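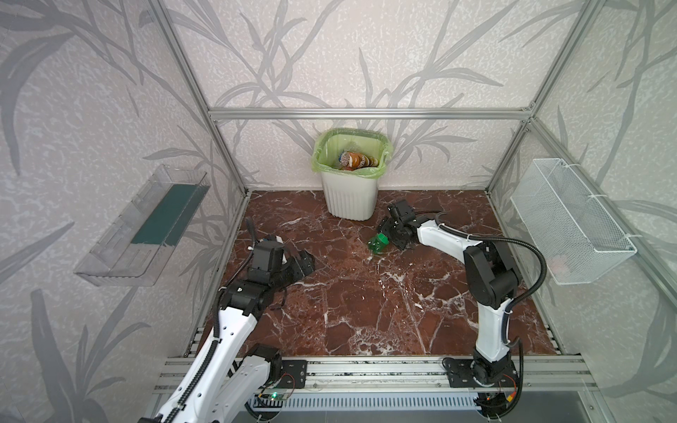
The Hallell home and surfaces fair: was it worth the drive?

I went to Hallell expecting to be sold things, and I was. The fair takes up two halls and a tent, parking is $15, and the brochure promised 134 exhibitors. I didn't check. It felt like fewer, and a good share of them were handing out pens.

My reason for going was a bathroom floor. We've been arguing over it at home since last July, and I wanted to touch the stuff before paying for it. Sidra Memon came along, having redone hers twice, which makes her either an expert or a warning.

We started with Rudatach, who had the biggest stand and the loudest music. Their man told us their tile was "practically maintenance free." I asked what practically meant. He said to reseal it now and then, and he wouldn't be pinned down on how often. Sidra asked for the price with installation and got a price without it. I've written it down as a maybe, in pencil.

The Henriques stand was better. Fewer cushions, more samples, and a woman who told us flat out that one of her polished finishes would be slippery with soap on it. She also let us carry pieces over to the door to look at them in daylight. Under the hall lights every gray looked the same to me.

At 11:30 we sat in on Archie MacKinnon's talk, billed as "Living With Pattern." He had plenty of nice slides and one useful point, which was to tape up a big sheet of any wallpaper for a week before ordering. The rest was a pitch for Landano, whose name was on the lectern and the water bottles. When someone asked about steam and peeling edges, he said it depended on the room. I'm sure it does.

Lunch was a cheese roll and a long line. The tent was all hot tubs, so we skipped it.

I came home with five samples and a quote from Henriques for $860, delivery included, fitting extra. The "fair discount" ends in May 2023, according to the sheet, though the woman hinted they'd honor it later - so I doubt it's much of a discount. The samples are on the bathroom windowsill for now. Sidra likes the dark one. I still think it will show every hair.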